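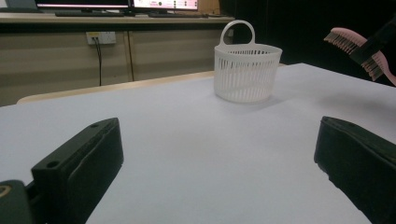

Slatted Baskets and Hairbrushes: Frequently Asked Questions

Questions about small plastic storage baskets, received by the Hakden housewares desk. Answers are maintained by Idun Wikström. Last revised in March.

What is the small slatted basket intended for?

Light personal items kept on a vanity, dresser or bathroom shelf: hairbrushes, combs, hair ties, clips, cotton pads in their bag. The load limit is 630 grams, evenly distributed. The limit applies to the handle as well as the base.

Will a full-size hairbrush fit?

Yes, standing up. Place the brush handle down, bristles above the rim. A paddle brush with a wide head will fit the same way, but it raises the center of gravity considerably, and a basket holding a single paddle brush can tip if it is knocked. Put something heavier in the bottom, such as a jar of cream or a packet of clips.

Should the bristles face up or down?

Up. Bristles stored against the base take a permanent bend after a few months, and nylon pins with ball tips tend to lodge in the slots. Pulling a lodged pin free usually takes the tip with it.

The bristles catch on the slats when I take the brush out. What am I doing wrong?

The brush is probably going in head first. If it must be stored that way, turn the bristle side toward the middle of the basket and lift straight up.

Why slats and not solid walls?

Airflow. A brush that has been washed or used on damp hair dries faster in an open basket than in a cup. Solid containers also collect loose hair and dust at the bottom, where it goes unseen. The slotted wall does let thin items through: bobby pins and small elastics should go in a pouch or a lidded tin first.

Can I put a wet brush in it?

Shake it out and lay it bristles down on a towel first. Cushioned brushes hold water under the pad and need several hours before they go back in the basket. The basket itself is not affected by water, but the shelf underneath may be.

Which way should the handle face?

On the models with a single hoop at the back of the rim, set the hoop toward the wall. It then stays clear of your hand when you reach in. Items taller than the rim can lean against it.

Can the basket be carried by the hoop when full?

Within the load limit, yes. Carry it level. The hoop is attached on one side of the rim, so the basket will swing forward if the contents are stacked toward the front.

Can it be hung on a hook?

Empty or lightly loaded, up to 300 grams. Use a hook with a rounded profile. Over-door wire hooks have left marks on the inside of the hoop — cosmetic only, but several customers have written in about it.

How do I clean it?

Warm water, dish soap and a soft bottle brush run vertically along the slots. Water temperature should not exceed 50 degrees Celsius. Do not use the dishwasher; the slats are thin and can bow in the drying cycle. Hair product residue comes off with a cloth dampened with rubbing alcohol.

My white basket has yellowed. Can it be restored?

Surface film can be washed off. Yellowing caused by sunlight is in the plastic and will not come out. Keep white baskets off windowsills.

How do I clean the hairbrush while I'm at it?

Remove loose hair with the tail of a comb, working from the edge of the head inward. Wash the bristles in lukewarm soapy water without submerging the pad. Rinse and dry as described above. Once every 2 weeks is adequate for daily use.

It slides on a smooth tabletop. Is there a fix?

Clear adhesive bumpers on the underside. Njål Isaksson in our returns department recommends the low dome type; the tall ones make a narrow base rock. Clean the base with alcohol before applying them and leave the basket unloaded overnight.

Do Jurkov inserts fit Hakden baskets?

The round divider does. The square one does not, and trimming it leaves sharp edges. Forsberg liners fit but cover the slots, so they should be used only for dry items.

Can I order a replacement handle?

No. The handle is not sold separately. For baskets bought through Trotard, contact the store with the receipt. Phone support is open on Tuesday only; email is read daily.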